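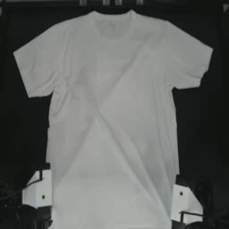 Sounds like bacon frying, one customer wrote to me after a first night with the Motisa, and is it supposed to do that? It is! What you get in warm shallow water is very often snapping shrimp, and they really do crackle like a hot skillet. I loved that email so much I nearly put it on the box.

Motisa hydrophone, by Tukis

I make the Motisa in a small workshop up the hill from Plestby harbor, and I've been dropping it (and its uglier ancestors) off the pier there for longer than I care to admit. A hydrophone is an underwater microphone, that's all. You lower it in, plug the other end into a recorder, put your headphones on and listen. Fish grunt. Boats whine from much farther away than you'd think. Rain on the surface is a hiss so loud you'll want to turn it down.

I started building them after I borrowed a proper research one for a weekend and then saw what it would cost to replace. The Motisa won't give you calibrated sound levels for a scientific paper, and I'll say so to anybody who asks. It will let you hear what's going on down there and make a good clean recording of it, which was all I wanted in the first place.

What's in the box

The hydrophone, with cable attached
Rácz hand reel
Clip-on sinker
Headphone adapter
Spare O-rings for the battery tube
Printed care card

The cable comes in two lengths, 5 meters and 60 meters. Most people working from a dock or a kayak are happy with the short one. The long one is heavier than it looks in the cart, so if you're carrying it down a cliff path, think twice! Both are the same cable and they sound the same to me. I can't splice extra length onto one later, sorry, I've tried and I don't trust the joint.

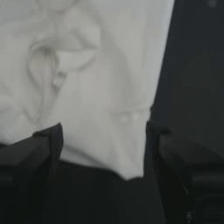 White cloth, close up.

About that reel

The Rácz reel used to be an extra, and then I got tired of opening returns and finding what looked like a plate of black spaghetti. Now it ships with every Motisa. Wind it loosely. Don't pull the cable tight over the edge of a pier, and if you have to hang it over something rough, slip a bit of garden hose over it where it rubs.

Getting a good recording

Current is your enemy. Water rushing past the cable makes a low thumping that drowns out everything else, so try slack tide first. Clip on the sinker, let the hydrophone hang well clear of the bottom, and tie the cable off to something that isn't moving. Then put it down and leave it alone (hardest part for me). Every time you touch the cable, you'll hear it as a clunk.

Keep the recording level lower than feels right. A boat can come by at any moment, and they're LOUD. 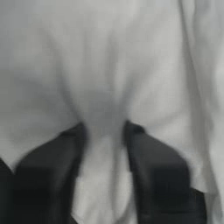
Can I leave the Motisa in the water overnight?
You can leave the hydrophone and cable in, but the battery tube and your recorder have to stay dry and above the waterline.

Cleaning and storage

Rinse the whole thing in fresh water when you get home, including the reel, and let it dry in the shade. Growth starts on the rubber end surprisingly fast if you leave it in all through May, say, when everything is blooming. A soft brush and dish soap will shift it. Please don't scrape it with a knife, and please don't use alcohol or solvents on the rubber. Look over the O-rings every time you change the batteries, and swap them if they're nicked or flat.

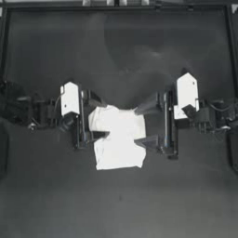 White cloth on a dark gray work surface.

The dull but useful stuff

Plug: 3.5 mm, fits most handheld recorders
Power: 2 AA batteries, not included
Rated depth: the full length of whichever cable you bought
Warranty: 3 years on the hydrophone and cable, but not on fish bites (yes, I've had one back with tooth marks)
Repairs: done by me, at the workshop, usually while listening to somebody's recordings

A word on where you use it. Listening doesn't bother the animals, but getting your boat right on top of them might. Check the local rules on distance before you head out after seals or whales, and if you're in a marine reserve, ask about hanging gear in the water.

I build in small batches, so if the page says sold out, leave your email and I'll write when the next lot is tested. And send me your recordings! I keep a folder of mystery noises and there's one from under the Plestby ferry ramp that I still can't name.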